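Plerinier Cherry Print Sheet
Bedding > Sheets > Printed
Page updated 2022-04-23

We have been waiting a long time to put this one on the site! The Plerinier Cherry Print Sheet is a light, cheerful cotton sheet with pairs of small red cherries on green stems, scattered all over an off-white ground. It works on top of a mattress, over a comforter, or folded double across the foot of the bed when the evenings get warm. We have lived with ours for two summers now and it still gets pulled out of the closet first.

The print is small. That was the thing we went back and forth on with Wenach, the mill that weaves it for us, and the first trial had cherries so big they looked like a kitchen tablecloth. The version we settled on reads as a soft speckle from the doorway, and then you sit down on the bed and there are all these little stems and leaves. It goes with far more than you'd expect from a red and white fabric.
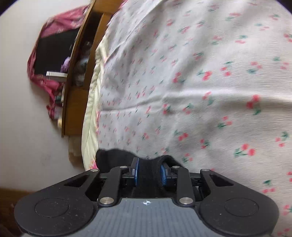 Cherry print sheet with a pale yellow quilted edge beside it.

What it feels like

Crisp for the first two or three washes, then softer every time. It has a light hand and enough body that it doesn't slide off in the night. It does wrinkle. We like that about it (line-dried bedding should look like it has been outside), and if you don't, a warm iron while the fabric is still a little damp will flatten it in no time. You can also just pull it tight by the corners and smooth it with your forearm, which gets you most of the way there.

The sheet is cut flat, with no elastic, so it fits whatever you have. Tuck it in at the foot and let the sides hang, or tuck all four sides if you're a tidy sleeper. On a low bed the drape down the side looks lovely, especially with something shiny or quilted showing underneath. 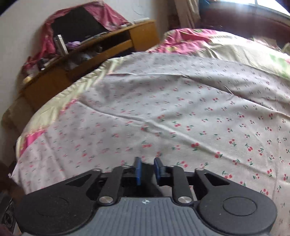
Layering is where this sheet really earns its place. A solid color under it is the easy choice, and butter yellow, mint and faded pink all pick up something in the print. But we are big fans of putting patterns together, and small cherries get along very well with large flowers. Keep one print small and the other one big and the bed will look lively without looking messy. The Jitpraphai quilts are our favorite partner for it, and so is any old satin cover you already have at home.

Laundry day

Machine wash warm with similar colors. The first wash should be on its own or with other whites, and please wash it before you sleep on it, as the finish from the mill comes out in that wash. No bleach, please, it is hard on the green. Tumble dry low or hang it out. If you hang it, fold it over the line lengthwise so the crease lands in the middle, where it will be under you anyway.

Dark clothes are fine to fold on it once they are clean and dry. Brand-new black things can shed some dye, and a pale sheet will show it, so give those a wash or two before you spread them out on the bed. Lint is the other thing with dark knits. A quick shake out of the window does more than a roller.

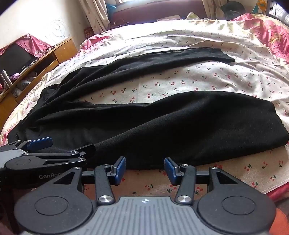

Can I use it as a bedspread during the day and sleep under it at night?
Plenty of our customers do, and the larger size is the one to get for that, as it leaves enough fabric to turn back at the top and still cover the mattress at the sides.

Will the red run?
The print is fixed before the fabric is cut, so the cherries stay put in a warm wash. Skip long soaks in hot water, which will dull any red in time.

Do the pillowcases match?
They do, and they come off the same cloth. They are sold in pairs under item 3000, so if you want four, order two sets.

Why don't you make a fitted one?
We tried! Elastic pulled the print out of shape at the corners and the whole thing was a pain to fold. The flat cut also lets you turn the sheet end for end so it wears evenly.

Folding on the bed

This is a small thing that we feel strongly about. A made bed is the best folding table in the house, and a flat, well-tucked sheet makes it even better: wide, clean, the right height if you sit on the edge, and soft enough that buttons and zippers don't clatter. Pants go down first, one leg over the other, smoothed from the waist to the hem, then in half and in half again. Knits come next. Socks last, always, and you will always be one short.

Start at the foot of the bed and push the finished stacks toward the pillows as you go. Keep the light things on one side and the dark things on the other and the putting away takes half as long.

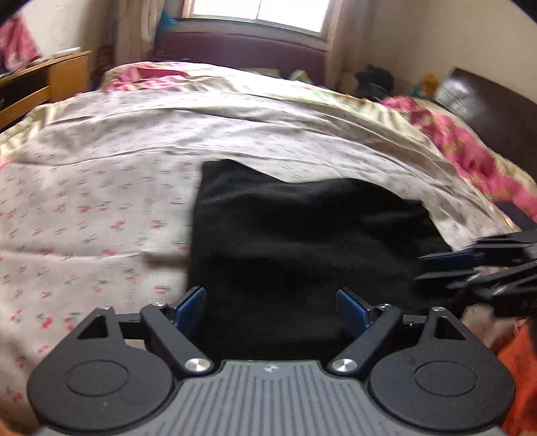

Mixing covers is also a good way to use up bedding that has lost its other half. Most of us have a single quilt from a set, or a sheet whose pillowcases went missing years ago, and they can all live on one bed. A pale sheet with little pink and red sprigs next to a quilt with big pink and green blossoms is the kind of pairing we mean, and a maroon padded headboard behind them gives all that pink something deep to lean on. Daylight from a window above the bed helps too. If your room is on the dark side, put the palest cover on top and save the rich colors for the edges.

Good to know

Item number: 2081
Fabric: cotton, woven by Wenach
Print: red cherry pairs with green stems and leaves on off-white
Cut: flat, hemmed on all four sides
Wash: warm, no bleach, tumble dry low
Iron: warm, while slightly damp
Returns: 60 days, unwashed, in the original sleeve

The sleeve is made from the same cloth as the sheet, cut from the ends of the roll, with a simple fold-over flap. Hang on to it! It makes a handy bag for socks when you travel, and it keeps the sheet clean on the shelf between seasons.

The new batch came in this April and 147 sheets are in the warehouse as we write this. When they're gone the next weaving will take a while, so check the stock line at the top of the order form before you plan a whole bedroom around it. Swatches are free and go out in a plain envelope.

Goes well with

Jitpraphai Quilt, large blossom
Foler Satin Cover, butter yellow
Plerinier Cherry Pillowcases, pair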